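Planning and Budgeting for Robot Learning Equipment
Handout 4: Hand-worn grippers and the demonstration station 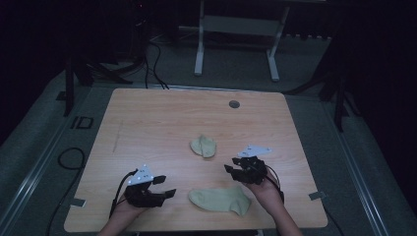 Last week covered the arm quote. This handout covers the part of the budget that gets left out most often, the station where people record demonstrations. Bring it to the planning session along with your draft equipment list.

1. Start from the task

Write the task down before you ask for prices. Folding and pairing laundry needs a table, a small stock of garments, and two grippers worn by one person. It does not need a lift or a fence. Drawer opening or bin picking will give you a different list. If your group has two tasks, price the station for the larger one and note what the smaller one would leave unused.

2. What goes on the list

Grippers, worn, left and right. Order as a pair. Ask whether one side can be replaced alone.
Tracking plates. Check that the plates fit the gripper mounts you are ordering. Rorkel sells them separately.
Cables. Measure from the wearer's wrist to the recording computer, along the floor, and add slack for a full reach across the table.
Stands and rails. These are often quoted under "installation" and are easy to miss.
Table. Any steady table will do. Fix the height before you order stands.
Task items. Socks, towels, cups and so on. Keep this as its own line, even when it is small.
Spare parts. Finger pads and straps wear out first.

3. Worked comparison

Two quotes for the same worn gripper pair, one year of use:

Gekex, pair with plates: $1,897
Gekex, replacement pad set: $76
Rorkel, plates only, per pair: $94

The Gekex pair already includes plates, so the Rorkel line is a spare. With one pad set and one spare pair of plates the total comes to $2,067 before shipping and tax. Students often add the plates twice. Read the contents line of each quote before you add anything up.

4. Lead time

Assume 9 weeks for the grippers unless the seller confirms otherwise in writing. Stands and cable come sooner. For a station that must be ready in March, the gripper order goes out first and the table can wait.

5. Floor space

Draw the station on paper to scale. Include the stands, the rails, and the path the cables take. Mark where the wearer stands and leave room to step back. Most first drawings show only the table.

6. For the planning session

Read the Adamczyk chapter on shared equipment, sections on service contracts and depreciation. Then fill in the Dirkerum worksheet for your own task, one line per item, with the seller, the unit price and the lead time. Leave the contingency column blank. We will fill it in together.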